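How to get your home ready for wildfire season

I grew up just outside Hendale, where the gorse comes right down to the back fences, and every dry spell my mother would walk the garden with a rake and a very stern look on her face. I thought she was fussing. Now I have a gorse bank of my own and I do exactly the same walk, so let me take you round with me.

Start at the walls of the house and work outwards. Anything that burns easily should come away from the first couple of metres - dead leaves, old doormats, the log pile you meant to move last year (mine sat under the kitchen window for ages, so no judgement from me). Sweep right into the corners where the wind drops things, and do the same under decking if you can get a broom in there.

Next, the gutters. Dry leaves in a gutter will catch from a single ember, and embers can travel a surprisingly long way on a stiff breeze. Get someone to hold the ladder, scoop everything into a bucket and give the whole run a rinse with the hose. I do ours in March and again when the broom has finished flowering. 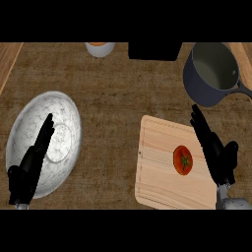

Further out, keep the grass down to 100 mm or less and lift the lower branches of any trees, so that a fire in the grass has nothing to climb. If you share a boundary, have a word over the fence before you start cutting. We did our stretch of the Imrie road together one spring, with flasks of tea and a great deal of chat, and it was finished by lunch!

Then think about leaving. Pack one bag per person with medicines, glasses, chargers, a change of clothes and copies of your important papers. Park facing the road on very dry days. Agree on two ways out and drive both of them, in daylight, with the children in the back so they know the way too.

Write your plan on one sheet of paper and stick it inside a cupboard door. Put the phone numbers on it in large writing, along with where you'll meet and who is fetching the dog.

If you see smoke, ring the fire service straight away, even if you think somebody else already has. If you're told to go, shut the windows and doors and go.

Greer Cairns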